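Se buscan operadores de teleoperación – Serkora, turno de tarde

Compartido 239 veces · 2 comentarios

Buscamos gente para enseñar tareas a un brazo robótico. A mano o por mando remoto, según el día. No hace falta ser ingeniero, hace falta pulso y paciencia. Empezamos en enero.

Qué se hace: meter y sacar discos en bahías, repetir, marcar las tomas malas, volver a empezar. Casi 400 repeticiones por tarea antes de pasar a la siguiente. Si te aburres rapido, mejor no.

Se valora: haber manejado mandos, drones, grúa, lo que sea. Experiencia en taller o en centro de datos, un plus. Formación de dos días a cargo de la empresa, pagada.

Pagamos 500 al cierre de la primera tanda, luego por horas. Sitio: nave de Drillcombe, entrada por detrás. Escribid a Pirjo Sjöberg con disponiblidad y mano dominante – sin carta de presentación, por favor.

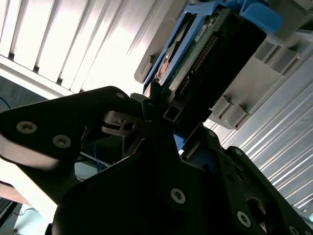 Roscoe Ostrowski: Hice la tanda anterior. Lo que más cuesta es alinear el disco con la bahía, con el mando vas a ciegas si no miras la cámara de muñeca. Guiando el brazo a mano sale antes. Preguntad por las pausas, que se cansa la vista.

Me gusta · Responder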